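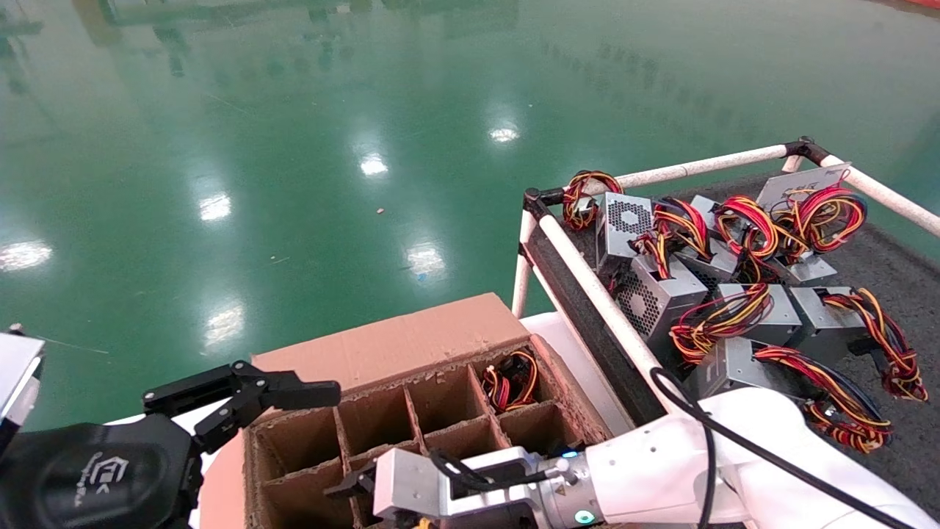
Jobs / Warehouse and Packing

Packing Assistant, Computer Parts (part time)
Mideck Parts and Returns
Posted 26 Feb 2024

Mideck buys used and surplus computer parts from offices and schools, sorts them, and sells them on to repair shops. We are looking for 2 packing assistants to join the workshop team in March.

Most of the work is power supplies. They go into open cardboard boxes with corrugated dividers, one unit to a compartment, with the wires coiled and tucked in so they don't catch on the unit next to it. The dividers get used many times and the top edges wear down. Part of the job is deciding when a set is still good enough for another trip and when it should go to recycling.

What you will do

Unpack incoming deliveries and check them against the delivery note.
Sort power supplies by type and set aside any with cut or damaged wires.
Coil the wires and pack units into divided boxes.
Fold new boxes and fit the dividers.
Label finished boxes and enter them in the stock list.
Sweep up cardboard scraps and cable ties at the end of the shift.

You will not be asked to open or repair any power supply. Testing is done by Jeptoo Minja and her group at a separate bench, and anything you are unsure of goes to them.

What we are looking for

You don't need experience with computers. We will show you the different connectors in your first week, and there is a chart on the wall. You do need to be able to work standing for most of a shift, lift a full box with a second person, and read labels in small print. Some people pack faster than others and that is fine with us. We care more that the count on the label matches what is in the box.

Experience with stock software is useful. We use Susik, and training is included. 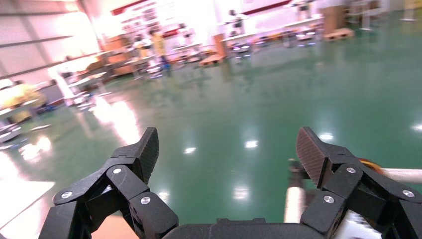

Green floor in the workshop, with the overhead lights reflected in it.

Hours and place

Shifts are five hours, mornings or afternoons. Please tell us which you prefer. The workshop is one large indoor space on the ground floor of the Damasceno building, with step-free access from the parking lot. Closed-toe shoes are required on the workshop floor. Gloves are supplied, and you are welcome to bring your own if you have a pair you like.

The position is paid hourly, and the rate is given in the information sheet we send to everyone who applies. There is a trial shift, also paid.

How to apply

Send a short note about yourself and any past work to Elaine Siqueira in the front office, and quote reference 1592. A resume is welcome but not required. If you would like to see the workshop before you decide, ask Elaine for a time and Wellington Caldeira, the shift lead, will show you around.

If you applied last year and did not get a place, you may apply again. Please mention it in your note.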